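Re: [homebuild] bed-clearing build, gripper notes
Hryhorii Fedoruk, August

Stefan wrote:
> How are you handling the bedding? My Prendutine
> fingers skid on anything thin, and the fleece just
> bunches up in front of them.

Thin stuff is still the hard part. I'm on glossy black fingers now, and I bring them down with one on each side of the item before closing. The fleece behind it matters more than I expected, as a fold can look like an edge to the detector.

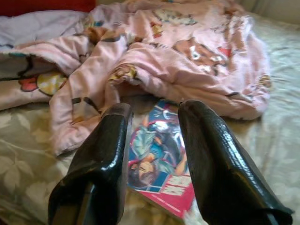
Wrist view, fingers on either side of the magazine.

The detector is the stock Nukivano one, retrained on 278 of my own pictures. Satin gives it trouble near the window. Quick head moves are no good either - everything smears and the bear print on the blanket gets a new outline each time. I now wait 182 ms after the head stops.

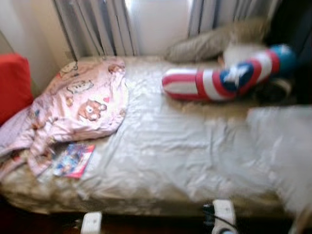 Working beside the bed

The next job is the floor side, where the mattress leans on the wall and the wastebasket sits at the foot of it. Cables are my worry there. Both grippers have a black one, and on parquet they wander. I want a clip every 157 mm along each arm, but I haven't printed them yet.
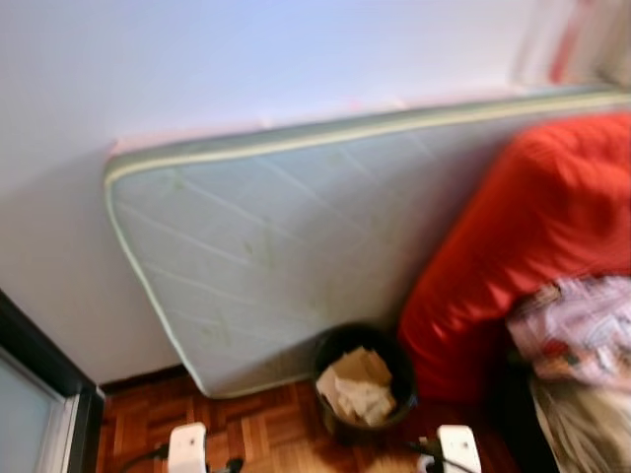
Olszewski says clips that close together will stiffen the elbow, and that one loose loop at the wrist did better on his Udirard arm. He would also drop the speed before buying anything else.

I'll try the loop first, then. Speed is already low for soft items. For the blanket I push the module into the fleece before the grip, and the cable needs room to arc over the top when the wrist turns. The log so far has 3333 lines and I've read nearly none of it.

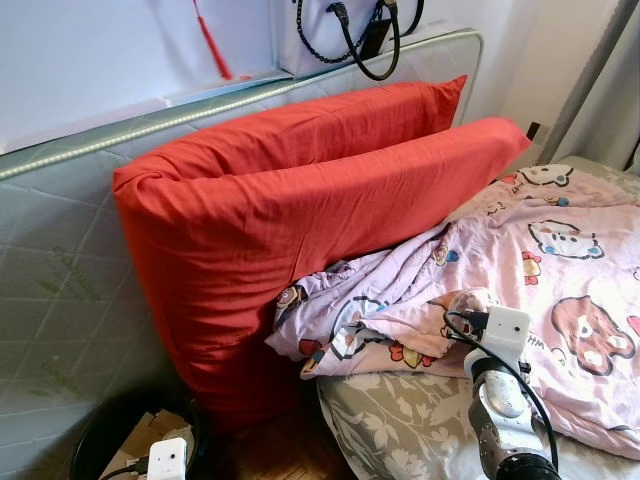
Module against the pink blanket, cable looped over the top.

If anyone has a clip file that fits a thin black cable, please send it to the list.

Hryhorii

List contact: write to the list owner | Back to top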